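The Toothbrush Problem

By Olaia Montes

Every spring my inbox fills up with people who want to tell me the housework is over. This April it was a firm called Lavach, whose press kit promised a machine that will "take the chore out of your day." I asked which chore. After a week of polite emails, the answer was that it could pick up certain cups from a certain counter, provided the cups had been left the right way up.

I've been writing about home machines for 14 years, and I would love to be wrong about them. I hate cleaning. I have a dishwasher, a washing machine and a vacuum that drives itself under the couch and cries for help. Two of those are wonderful. They are wonderful because somebody else, meaning me, does the hard part, such as loading, sorting, and fishing a sock out of the wrong pile.

The hard part is hands. Think of a bathroom shelf. A toothbrush in a mug leans wherever it likes. Grab it too low and you drag the mug along. Grab it too high and it swings. If it slips, you have to find it again, and it's now lying flat against the table, where a thick pair of fingers can't get under it. A four-year-old sorts this out without stopping her song. For a machine it is a research program.
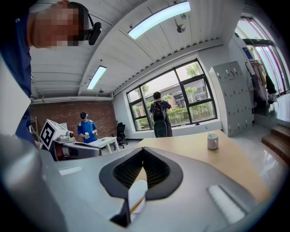 The current hope is that machines will pick it up from us. People do the job by hand, over and over, with a gripper they hold themselves, and the software studies the recordings. I find this more believable than the older approach, in which an engineer tried to write down every rule for handling a spoon. Rodrigo Casado, a former colleague who now builds arms for Cadari, told me to quit sneering and look at how far it has come in 3 years. Fine, I looked. The movements are smoother. The arms recover from small mistakes, which they didn't use to do.

But I keep asking the same thing and getting the same cough. What happens in a kitchen the machine has never been in? Casado sent me a clip of 19 mugs cleared one after another, and I watched all of it. Same table, same light, same kind of mug. My own cupboard has a mug with a broken handle and one that's stuck inside another.

Shop floors ought to be easier, and in some ways they are. Emília Rusnák runs packing at Olmedo, where they tried an arm on the small parts line. It did well with boxes. It did badly with bags – bags fold and sag and stick to each other – so a worker was put next to it to straighten the bags. She sent the arm back after 2 months. "I was paying for a helper and then paying for the helper's helper," she said.

I don't think any of this is a fraud. The people doing it are patient, and some of the work is lovely to watch. My quarrel is with the calendar. A lab gets an arm to lift a cup, a sales team hears that dinner is handled, and by the time it reaches a newspaper your grandmother has a butler.

So I have a modest request for Lavach, Cadari and whoever writes to me next spring. Bring the thing to my apartment. I won't tidy first. Let it put the toothbrushes back in the mug, and then we can talk about the laundry.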